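4.2 Disclosure of Family Disputes in Municipal Office: The Pirkport Case

The third case concerns a dispute over a residence. When the long-serving mayor of Pirkport died, the will directed that the family house on Jumier Street be torn down once the youngest daughter had moved out. The elder son, by then mayor himself, took the position that the city had a separate interest in the building under its heritage ordinance. His two siblings disagreed in private for 16 months and then in public, through a joint letter posted online and carried the same evening by both local papers.

Our interest is in the procedure that followed. Three questions were put to the city council: whether the mayor could take part in any vote on the house, whether he could appoint the members of the panel that would advise on it, and whether statements made by relatives in a private capacity should be entered in the council record. The city charter gave a clear answer only to the first. Section 30 bars an office holder from voting on property in which he or a close relative holds a share. It says nothing on appointments.

The mayor withdrew from the vote but named the panel. Its members were senior officials who reported to him in their ordinary duties. The siblings' letter treated this as a conflict of interest, while the city attorney treated it as routine delegation. Both readings can be supported from the text of the charter, and we do not try to settle the matter. For the coding scheme in Section 3, the case is entered as "partial recusal" (type 2), together with the Grinmont water board and the Csonka school district.

Coding relied on council minutes, the published letters, and 200 items of press coverage. Items were read twice by separate coders. Disagreements were concentrated in one category, statements of motive, where the line between a family grievance and a charge of official misconduct was often thin. A sentence such as "he wants the house for his own standing" was coded as a grievance when it stood alone and as a charge when it was tied to a named act in office.

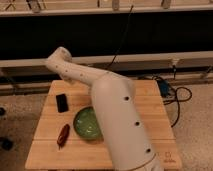

Figure 4. White robot arm over a square light-wood tabletop.

Þórarinn Damgaard objects that the type 2 label puts too much weight on the vote. In his reading of the same minutes, a mayor who picks the panel has already shaped the outcome, and stepping out of the room afterward changes little; he would place Pirkport with the cases of no recusal at all. He adds that the siblings had no standing before the council and so no forum other than the press, and that their choice to publish should be coded as a result of the procedure and kept apart from the family quarrel.

We accept the second point and have revised the coding of the joint letter to match. On the first we keep the original label. The panel's report set out several options for the house, demolition among them, and made no recommendation. Its influence on the vote cannot be read from the record. A label that assumed such influence would build the conclusion into the data - a problem already noted in earlier work on appointed boards.

The timing of public statements is easier to establish. In Pirkport the mayor issued his first reply within a day of the letter, in the form of a short note regretting that private matters had been made public. A longer statement to the council came in March, when members were allowed to question him for a full session. The siblings were invited to submit written answers and declined, stating that they would respond only to an inquiry with outside members. No such inquiry was opened. After the session the volume of coverage fell sharply, although the legal status of the house was unchanged.

The Grinmont and Csonka cases differ on this point. In Grinmont the chair of the board made no statement, and coverage continued at a low level until the next election. In Csonka the dispute was moved to mediation at an early stage and the parties agreed to stop speaking to reporters. Neither body held a public session of the Pirkport kind.

With only three cases of type 2, no general claim about the effect of public questioning can be supported. The session may have met a demand for explanation, or the press may have run out of new documents - the letters released after it repeated earlier ones in large part. Section 4.3 takes up the cases of full recusal, where the record is more complete.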